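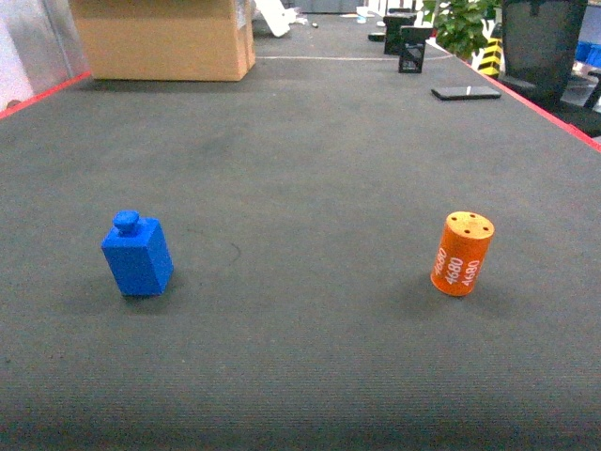 Cuaderno de taller – presupuesto de equipo
Sábado, 19 de enero de 2019

Compartir 4 · Comentarios 0

Dejo por escrito cómo está la compra antes de que se pida nada. La hoja de cálculo tiene tres versiones y ninguna coincide con las ofertas que han llegado por correo.

Pinzas. Hay dos ofertas. Bolalden ofrece la pinza paralela de dos dedos con juego de yemas intercambiables, entrega en seis semanas. Zatach ofrece una de carrera más larga, 111 mm, con el cable y la brida aparte. La de Bolalden abre 87 mm y para el formato 4680 nos sobra. La duda son los contenedores: si queremos agarrarlos por el borde vale cualquiera de las dos, y si queremos abrazar piezas más anchas sólo vale la de Zatach. Me inclino por Bolalden para el primer brazo y dejar la otra en reserva hasta agosto.

Yemas. Pedir las de goma blanda y además un juego liso. Con cilindros de pie las blandas perdonan más el error de posición, pero se gastan. Poner en el presupuesto un juego de repuesto por brazo desde el principio; el año pasado no lo pusimos y salió de la partida de fungibles.

Piezas de prueba. Seguir con cilindro y bloque. Falta una tercera forma que ruede, para no ajustar todo a cosas que se quedan quietas. Coste casi nulo, las imprimimos aquí.

Superficie de la mesa. Figueroa vende tapetes antideslizantes a medida. No los pido todavía. Antes hay que decidir si las pruebas de agarre se hacen sobre tejido o sobre acero, y eso cambia también la iluminación: en el acero los reflejos molestan a la visión bastante más. Si vamos a acero, sumar un difusor por puesto.

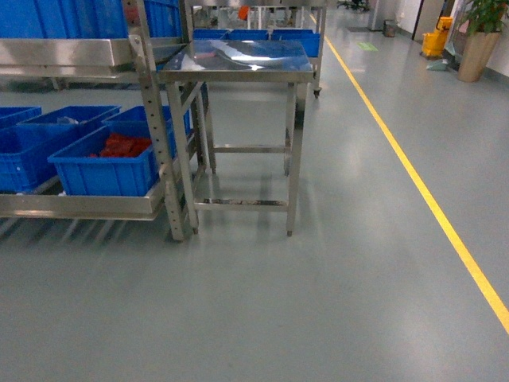 Zona de estanterías y mesa auxiliar, con las cajas azules en uso.

Contenedores y estanterías. El estante bajo es el que me preocupa para el alcance. Medir desde el suelo hasta el borde delantero antes de firmar nada con Dellbridge, que nos ha pasado la columna elevadora en dos recorridos. El corto es más barato y no sé si llega abajo con la caja llena. Pedirles el plano con el brazo plegado, que en el catálogo no viene.

Cajas: 200 más del mismo azul y con las mismas paredes nervadas. No mezclar con otro modelo aunque salga mejor de precio – la detección está ajustada a ese borde y volver a etiquetar cuesta más que la diferencia.

Carro. Si compramos otro, de acero y con ruedas, que lleve freno. Que quepan tres cajas en fila, como ahora. La altura tiene que quedar cerca de la altura de la mesa para pasar cajas de un lado a otro sin subir la columna.

Suelo. La línea amarilla se respeta en el plano nuevo. El segundo puesto va en el lado de las estanterías y el pasillo queda libre. Preguntar si hace falta escáner de zona o basta con alfombra de seguridad; la oferta de Dellbridge incluye el escáner y lo cobra bien.

Pendiente:
– oferta de Bolalden con portes desglosados
– medida del estante bajo
– plazo de Zatach por escrito
– decidir tejido o acero
– repasar la garantía de la columna, el segundo año no está claro

La partida de integración la dejo sin tocar. Si la columna larga entra, sale de ahí.

Buscar en el cuaderno… Ir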